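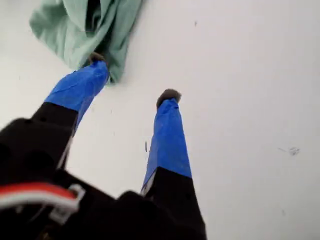 The green cloth, crumpled, with a straight hem on one side

From: Tineke Baert
To: Ullier household list
Date: Fri 31 March
Subject: Re: T-shirts that come open in the drawer

Godelieve Van Beek wrote:

> Dear all,
> I have bought the Prins drawer unit that was recommended on this list, and I am
> happy with it, but my T-shirts do not stay folded. I put them upright like Fenna
> explained, and after two days the front row lies down and the sleeves come out.
> The drawer is 38 cm wide inside. Do I fold too big, or is the cotton too soft?
> Also, does anybody iron before folding? I would prefer not to.
> Godelieve

Dear Godelieve,

I had the same trouble with the same drawer, so I will try to answer in the order of your questions.

First the size. In 38 cm you can have three rows if each packet is 12 cm wide, but then the drawer is very tight and you pull out two shirts when you want one. I make two rows and leave a small space at the side for socks. It is less efficient on paper. In the morning I like it much better.

Then the sleeves. I think this is your real problem. Many people fold the sleeve straight back, and it forms a thick lump at the shoulder. I lay the sleeve diagonally over the chest, and after that I bring the side of the body in over it. The sleeve is then held by the weight of the shirt.

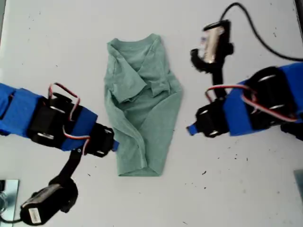
The bottom should go under before you make the last fold. If you leave the hem on the outside, it catches on the next shirt each time you take one, and this is how your front row starts to lie down.

About the soft cotton: yes, it makes a difference. I have one old shirt from Dritville of 108 grams (I weighed it on the kitchen scale) and one heavy one of 210 grams. The heavy one stands up like a book. The light one needs one fold more, in thirds and then in half, and I put it between two heavier ones.

I do not iron T-shirts. But I do not leave them in a heap either, and here I must disagree with Stijn Visser, who wrote in March that one can fold straight from the basket.
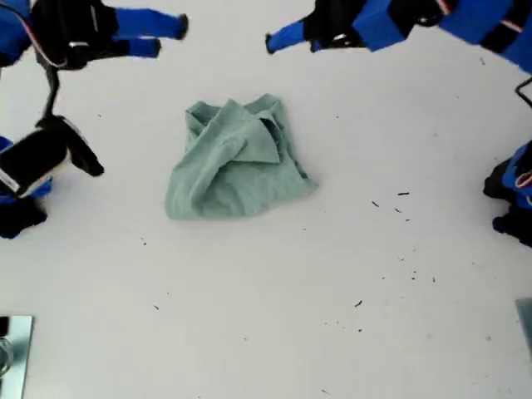
When a shirt has been bunched up for a night, the small creases stay inside the packet and push it open again. I take it by the two shoulders, shake it twice and put it flat on the table with the front up. Then I stroke with the side of the hand from the neck to the hem. For a shirt with many creases I leave it flat for 30 minutes and do something else.

A light table is a help for this, by the way. On my dark wooden one I never saw if the hem was straight. 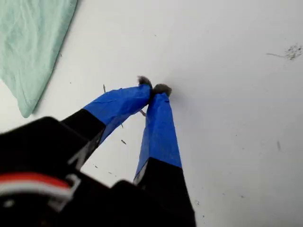

Tips close together, blue tape and gray fuzz

One more remark on fuzz. New cotton gives a lot of it in the first washes, and it collects in the corners of the drawer. I lay a sheet of the Tenance drawer paper on the bottom and change it when it looks gray. Thijs Geerts uses a piece of old pillowcase, and he can wash it, so maybe his way is cheaper.

Could you tell us how many shirts you keep in the one drawer? If it is half empty, they will fall whatever you do, and then a box at the back to fill the space is enough.

With kind regards,
Tineke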